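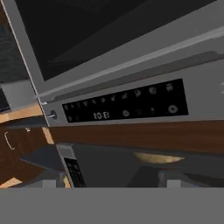 Testing a household robot on an oven door: a simulation procedure

Opening an oven is a useful benchmark for home robots. The door is heavy, it swings downwards on a sprung hinge, and the handle gives a gripper very little clearance. A machine that can wipe a worktop may still fail at it. The procedure below is the one we use at Umside to find out how far a given control policy has got. It assumes a two-finger gripper with a camera at the wrist and a simulator that supports jointed objects.

What you need

A kitchen model with a built-in oven whose door is a separate body on a hinge joint. Many free kitchen models have the door fused to the carcass, so check this first.
A second kitchen with a different oven, kept back for the final test.
A policy that accepts wrist images and joint angles.
Enough disk space for every run, including the failures.

Step 1. Set up the door

Set the hinge limits to 0 and 90 degrees. Add friction and a spring so that the door stays shut when pushed lightly and stays open once it passes the halfway point. Pull it by hand in the viewer. If it drops like a flap, the friction is too low and your results will flatter the robot.

Step 2. Define success before you run anything

We count a run as a success if the door passes 70 degrees and the gripper lets go without touching the glass. Opening the door and then getting stuck on the handle is logged as a failure. Ratree Wongsuwan argued for partial credit in an early version of the test, and we dropped it after two people scored the same runs differently.

Step 3. Vary the start pose

Start the arm from 200 poses. Include awkward ones. A wrist camera rolls with the wrist, so the policy must cope with a view of the oven that is close, steeply tilted or even practically upside down, where the clock reads the wrong way up and the handle runs diagonally. Policies trained only on level views tend to reach for the wrong edge. If your policy fails here, add rolled views to the training data before changing anything else.

Step 4. Run and log

Record the joint angles, hinge angle, contact forces and wrist images at every step. Save the random seed with each run. Without it you can't replay a failure.

Step 5. Sort the failures

Go through them by eye. These headings have been enough for us:

Missed handle
Slipped during pull
Arm reached joint limit
Collision with cabinet or neighbouring appliance
Door open, gripper not released

Step 6. Repeat in the second kitchen

Change nothing in the policy. The drop in score between the two kitchens tells you more than either score alone.

Our results

Brellden, the current policy, was trained on 2936 demonstrations. It opened the door in 172 of the 200 runs in the first kitchen. Of the failures, 19 were joint limits, mostly from starts with the wrist rolled well past level. Roland Bunting is now rewriting the approach planner so that the arm can unwind before it takes hold.

Are they ready?

For this chore, no. A simulated oven has no grease on the handle and no hot tray inside, and a person opens the door without thinking about it. Use the test to compare policies with one another. Don't quote the score as a measure of how the robot will do in a real kitchen.

Known problems

Very stiff hinge springs can make the simulator unstable. Halve the time step if the door shakes when shut. Nattawut Phuthong keeps the list of working spring values for each oven model, and additions should go to him.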